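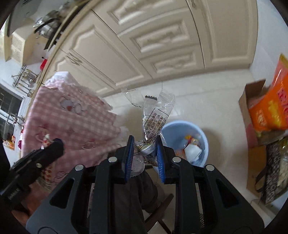

The Trondine warning dispute was a disagreement within the civil security service of Drerneck over the handling of reports that came before the November raid on the port of Trondine. It is mainly known through the inquiry led by Marcela Kratochvíl, a retired judge.

Background

The service had two analysis desks, one for coastal matters and one for the interior. Each kept its own files and reported to a different deputy director. Kazimír Vrabec, head of the coastal desk, had asked for a shared register of sources, but the request was still waiting for approval when the raid took place.

Reports

In the 12 weeks before the raid the desks received 70 reports that mentioned the port. Most dealt with smuggling. Two referred to armed men hiring boats, and these went to different desks. Neither desk saw the other's report until the inquiry.

Inquiry

Kratochvíl found that the analysts had followed the rules in force and that the filing system was at fault. Vilém Bednárik, a member of the panel, added a separate note in which he argued that senior staff had been told of the problem and should have acted sooner.

Later views

The historian Phong Hà has questioned whether the two reports, even if read together, would have justified closing the port. Ľubica Pešek takes the opposite view in her study of the service. The desks were later merged under a single deputy director.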